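Home | Docs | Data | Changelog | Contact

# nandorura-crawl

Hi! This is the README for the Nandorura crawl set, a pile of page titles, meta descriptions and link data I pulled together while trying to work out why my own small site kept sliding down the search results. I figured if I was going to spend my evenings staring at title tags, somebody else might as well get some use out of them.

## What you get

There are 3649 rows in `pages.csv`, one per page, and 2489 of them have a meta description that isn't blank. (Yes, that leaves a lot of blanks. I left them in on purpose, so please don't open an issue asking me to fix them!) The columns are:

- `url_hash` - the page address, hashed
- `title` - whatever was between the title tags, whitespace and all
- `meta_desc` - the description, or an empty string
- `h1` - the first one only
- `links_in` - links from other pages on the same site
- `links_out` - links going anywhere else
- `depth` - clicks from the home page
- `topic` - my own label, see below

The file is UTF-8 with commas, and quotes are doubled the usual way. If Excel mangles the accents, use the import dialog instead of double-clicking the file.

## Where the pages come from

I started with 30 small sites, mostly hobby blogs, little shops and a few project pages, and let the crawler follow internal links down to a depth of 5. It reads robots.txt and it waits between requests, so the whole thing took ages. I ran it with Silus, my own little crawler script, which lives in the `silus/` folder and is not pretty. It does what I need and I'm fond of it.

Pictures aren't in the CSV. The crawler does save a few per site into `samples/` so you can check that the image step works on your machine. 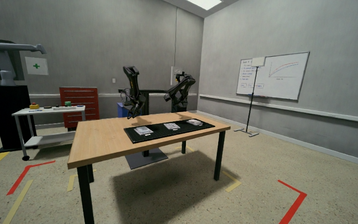
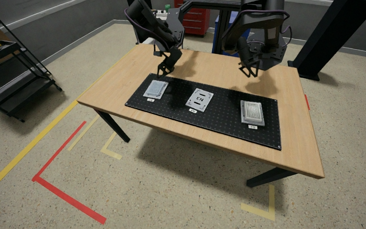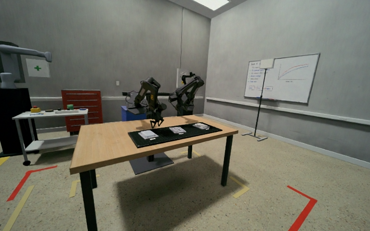 If `samples/` stays empty after a run, check that you didn't leave `--no-images` in your config. I've done that more times than I'd like to admit.

## Topic labels

I labeled every page by hand, which was a slog, and I got sloppier toward the end. The labels are things like `shop`, `recipe`, `howto`, `tech` and `about`. Anything I couldn't place went into `misc`, and `misc` is huge. If you're training a classifier on this, I'd drop `misc` completely, or at least look at how your numbers change without it.

## Things I noticed

Duplicate titles are everywhere! Whole shops use the store name as the title on every single page, then wonder why the product pages never show up in search. Missing h1 tags are common too, especially on sites built from the Trivton theme I kept running into (it puts the page heading in a styled div). And pages buried deep in a site with a single link pointing at them tend to be the ones with no description at all, as if the owner forgot they were there.

I can't tell you any of this causes bad rankings. There's no ranking data in here, just what was on the pages.

## Known problems

- Some titles are cut short where the page had a stray angle bracket.
- `links_out` counts the same link twice if it's in the header and the footer.
- Pages that load everything with JavaScript look nearly empty. Silus doesn't run scripts.
- A few redirects got saved under the old address. I'll clean those up in December if I get the time.

## License

Code is MIT. The CSV is free for research and tinkering. The text on the pages still belongs to whoever wrote it, so please don't republish it in bulk. If one of the sites is yours and you'd like it out, open an issue and I'll drop the rows in the next version.

Last updated 13/09/2021

Related repositories

- silus-config-examples
- vasylenko-title-checker
- trivton-heading-patch
- nandorura-sitemap-tools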